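# Qui sommes-nous

Trostevance prépare des nécessaires de toilette pour des foyers d'hébergement, des internats et des clubs sportifs. L'activité a commencé dans l'arrière-boutique de Consolacion Castillo, qui vendait alors des articles de droguerie et recevait chaque mois les mêmes demandes : une brosse à dents, un savon, un gant, le tout prêt à distribuer. Elle a fini par fermer la boutique et garder les commandes.

L'équipe compte aujourd'hui 9 personnes. Yaw Bawa s'occupe des achats et du stock, Yufang Dong de la préparation, Tayla Tautahi des livraisons et du téléphone. Priya Blackwood a rejoint la maison en juillet pour reprendre la comptabilité et les contrats avec les internats.

## Notre atelier

Nous travaillons dans l'ancien bâtiment Rivera, au rez-de-chaussée. La préparation se fait sur des tables à plateau de bois clair. Les petits articles y sont triés avant la mise en sachet, et les déchets d'emballage partent au fur et à mesure dans un bac à part. Les paniers en fil métallique noir restent sur la table : on y range les flacons, les gobelets et ce qui roule.

Une brosse à dents destinée à un nécessaire reste dans son emballage d'origine jusqu'à la remise. Celles qui ont été déballées servent à comparer les modèles, la prise en main ou la dureté des poils, et ne repartent jamais avec une commande. Les lingettes désinfectantes sont rangées avec le matériel d'entretien et les plateaux sont essuyés entre deux séries.
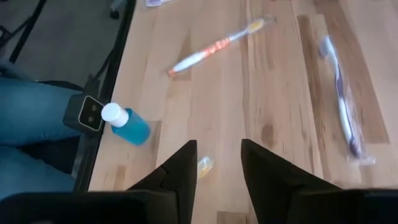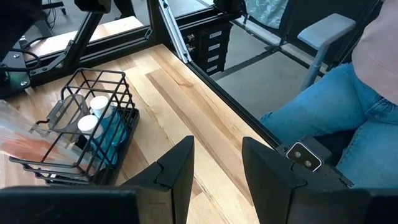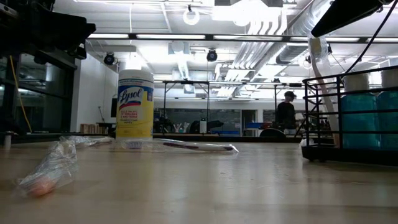
## Ce que nous préparons

Le catalogue comprend 3 nécessaires :

- **Tirkden**, le modèle de base : brosse à dents, dentifrice, savon, peigne.
- **Tirkden Nuit**, pour les foyers : le même contenu, avec un gobelet, un gant de toilette et une paire de chaussettes.
- **Clestasport**, pour les clubs et les stages : gel douche, shampooing, brosse à dents et serviette compacte.

Les structures qui ont besoin d'autre chose nous envoient leur liste. Nous répondons avec un devis et, si l'article est nouveau pour nous, avec un échantillon - c'est souvent le cas pour les produits destinés aux peaux sensibles.

## Commandes et livraisons

La commande minimale est de 12 nécessaires, tous modèles confondus. Les adresses de la ville sont livrées par Tayla, le matin de préférence. Pour les autres, nous passons par un transporteur et il faut compter 2 jours de plus.

Les cartons portent une étiquette avec le nom du modèle et la date de préparation. Un article manquant ou abîmé est remplacé à la livraison suivante, sur simple appel.

## Nous rendre visite

L'atelier reçoit sur rendez-vous, l'après-midi à partir de 14 heures. L'entrée se fait par la cour, porte de gauche. Les collectes de produits entamés ou sans emballage ne sont pas acceptées, même en petite quantité.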